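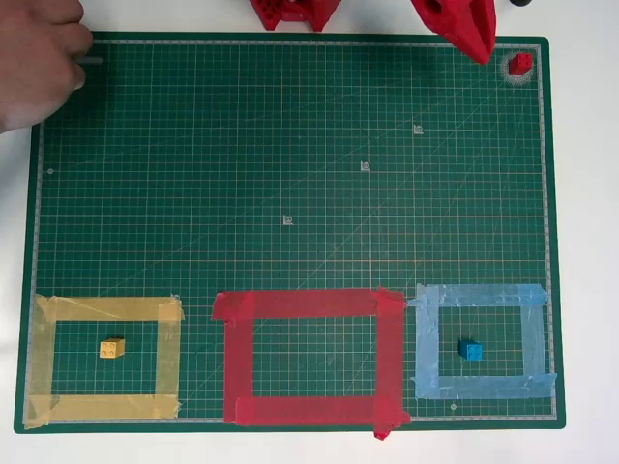

4.2 Sorting task

The second task compares the two grippers on short pick-and-place moves. The work surface is a green cutting mat laid on a white table, with three rectangles of masking tape near the bottom edge in yellow, red and blue (Figure 3). Each small block has to end up inside the rectangle of its own color. A placement counts only if no part of the block touches the tape.

Figure 3. Work surface for the sorting task. The yellow and blue blocks are inside their rectangles; the red cube is at the upper right of the mat, below the gripper tip.

We ran 400 trials with each gripper. The Dudia gripper has long, stiff fingers and closes at a fixed speed. The Orketti gripper is shorter and stops closing when the motor current passes a set limit. Both were mounted on the same Wistitz arm and driven by the same controller, so the only changes between conditions were the gripper and its tool offset. Start positions were drawn at random from the grid squares in the upper part of the mat, and the operator set the blocks down by hand between trials. The order of colors was also random.

The tape rectangles were laid by hand and are not the same size. The red one is the largest. We did not correct for this in the analysis, and scores for red should be read with that in mind. Before each session the corners of all three rectangles were measured again against the printed grid and entered in the controller.

Most failures with the Dudia gripper came at release. The block stayed against one finger as the gripper opened and was dragged toward the tape, and this accounted for 68 failed placements. The Orketti gripper released more cleanly but was worse at picking up blocks that had been set down at an angle to the fingers. Lowering the current limit did not help. Slowing the last part of the descent did, and that setting was kept for the trials in Section 4.3.

A trial ended when the block was released or when the controller reached 2000 steps. Janaka Cassim scored all trials from the recorded video using the rules in the Zaidi protocol, and 4 trials in which the arm stopped on a joint limit were repeated.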